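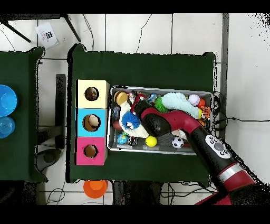 【プレスリリース】
ひっこし手帳「Rolness」、3月に発売します。荷造りの前の晩に、わたしがいちばん欲しかったノートです

Felier(フェリエ)
発行人 Leonie Wihongi

こんにちは、Felierのレオニーです。いつもはカレンダーや一筆箋をこつこつ作っている小さな文具レーベルですが、この春、はじめて「手帳」と名のつくものを出すことになりました! 名前はRolness(ロルネス)。引っ越しをする家族のための、書き込み式の手帳です。

プレスリリースというのはもっときりっとした文章で書くものだと、印刷をお願いしているPartington印刷の方にやんわり言われたのですが、きりっとしたのを三回書いて三回とも自分で眠くなってしまったので、今回はこの調子でいかせてください。

■ きっかけは、鍋のない夕食

去年、クラルハム(Clalham)に引っ越してきました。水曜日の夕方に新居に着いて、さあ何か温かいものを、と思ったら鍋が見つからない。箱には全部「台所」と書いてあるんです。自分の字で、堂々と。開けても開けても保存容器とケーキ型(しかも前の家で一度も使わなかった型)ばかりで、その夜はパンにジャムを塗って、床に座って食べました。

翌朝、鍋は「本・雑誌」の箱から出てきました。入れたのはわたしです。本の隙間にちょうどよかったんですね。

この話を友人にすると、みんな自分の話を始めるんです。カーテンを最後に梱包して最初に必要になった話、子どもの保険証を冷蔵庫の説明書の束にはさんだ話。それで、これは一度ちゃんと聞いてみようと思いまして、Felierのニュースレターでアンケートをお願いしました。

お返事は1048通。そのうち「引っ越し当日か翌日に、必要なものが見つからなかった」という方が972人いらっしゃいました。読みながら笑ってしまうものも、ちょっと胸がつまるものもあって、夜中まで机から離れられませんでした。お返事をくださったみなさん、あらためてありがとうございます。

■ 箱の中身より「いつ使うか」を書く手帳です

Rolnessのいちばんの特徴は、箱の記録を部屋の名前で並べていないことです。ページは「着いた夜」「つぎの朝」「最初の一週間」「そのうち」の4章に分かれていて、荷物はどの部屋のものであっても、使う順番で書き込んでいきます。鍋は「着いた夜」。ケーキ型は「そのうち」。本のあいだに鍋を入れたっていいんです、「着いた夜」のページに箱の番号さえ書いてあれば。

試作の段階では、部屋別の索引も付けていました。でも試してもらうと、書く場所が二か所になったとたん、どちらも書かなくなるんですよ。わたしもそうでした。思い切って外したら、ページがすっきりして、そのぶんメモ欄を広くとれました。ここは今でも「索引はないの?」と聞かれるところなので、先にお答えしておきます。ありません!

各章のあたまには、引っ越し前に電話するところ、住所を変えるところを書いておく欄があります。会社名をこちらで印刷してしまうと地域によって使えないので、空欄です。巻末には新しい家の間取りを描ける方眼ページと、ご近所の名前を忘れないためのページ。犬の名前も書けるように、一行ずつ余分に空けてあります(人より犬の名前を先に覚えるたちなので)。

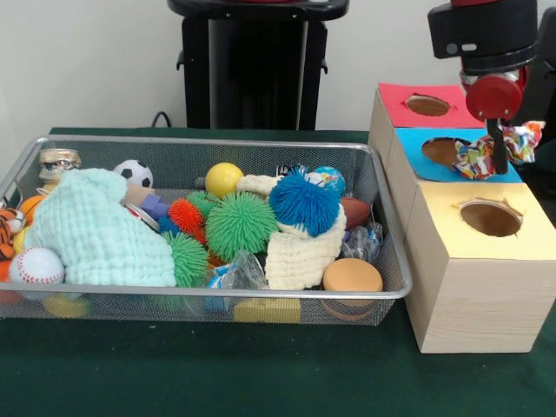
子どもの荷物のページは、作っていていちばん時間がかかりました。大人の荷物なら「毎日使う」「たまに使う」でなんとなく片づくのに、子どもに聞くと、全部が今夜いるんです。最初の案では「ぬいぐるみ」「ボール」「布もの」と欄を分けていましたが、暮らしの中の遊び道具って、そんなふうには分かれていませんよね。銀色の縁のかごに、くしゃっと丸まったミントグリーンのワッフル地の布があって、その手前に赤い縫い目の白い野球ボールがある、あの感じです。それで種類分けはやめて、「かごごと運ぶもの」という大きな欄をひとつ置きました。かごの絵を子どもに描いてもらい、番号をつけて、おしまい。中身の一覧は書かなくて大丈夫です。

その隣は「手で持っていくもの」の欄です。こちらは小さくしてあります。大きくすると際限がなくなる、というのはアンケートで何人もの方が書いてくださったことで、ある方のお嬢さんは玄関マットを抱えて車に乗ったそうです。

■ 紙とかたちのこと

文具好きの方はここが気になると思うので、少しだけ。本文は200ページ、糸かがりで、机に置いてぱたんと開きます。引っ越し中は机がないことも多いので、表紙は厚めの板紙にして、段ボール箱の上でも膝の上でも書けるようにしました。色は生成りと、くすんだ赤の二色。赤のほうは、散らかった部屋の中でも見つけやすい色を探して選びました。試し刷りのときに生成りのほうを床の新聞紙の下で見失ったので、やっぱり赤は必要だったと思います。

紙は油性ペンでも裏に抜けにくいものを、Partington印刷さんと一緒に選びました。箱に字を書いたそのペンで、持ちかえずに手帳にも書きたかったんです。鉛筆の乗りはほんの少しだけ固め。ここは最後まで迷いました。

ペンホルダーはつけていません。かわりに、しおりの紐が長めです。ガムテープの輪に結んでおくと手帳もテープもなくしにくい、というのは試作品を使ってくださった方の知恵で、いただいてそのまま使い方のページに載せました。

■ 発売とおひろめ会

発売は3月、Felierの店頭と通信販売、それからクラルハムの文具店でお取り扱いいただきます。価格は店頭とウェブサイトでお知らせします。

発売にあわせて、クラルハムの店で小さなおひろめ会をします。水曜日の午後、お茶を用意してお待ちしています。手帳をお持ちの方も、まだ迷っている方も、引っ越しの予定がまるでない方もどうぞ。「見つからなかったもの」の話を聞かせてもらえたらうれしいです。ケーキはわたしが焼きます、例の型で。

■ 取材・掲載について

見本誌をご希望の媒体の方は、Felierのレオニーまでお知らせください。生成りと赤、どちらがいいかも書き添えていただけると助かります。中ページの画像データもお渡しできます。お店での取り扱いのご相談も、同じ窓口で承ります。

お返事は基本的にわたしが書いているので、荷物の発送日は少し遅くなるかもしれません。

Felierについて
カレンダー、一筆箋、封筒などの紙ものを企画・販売する文具レーベルです。クラルハムに店舗兼作業場があります。発行人はLeonie Wihongi。印刷と製本はPartington印刷にお願いしています。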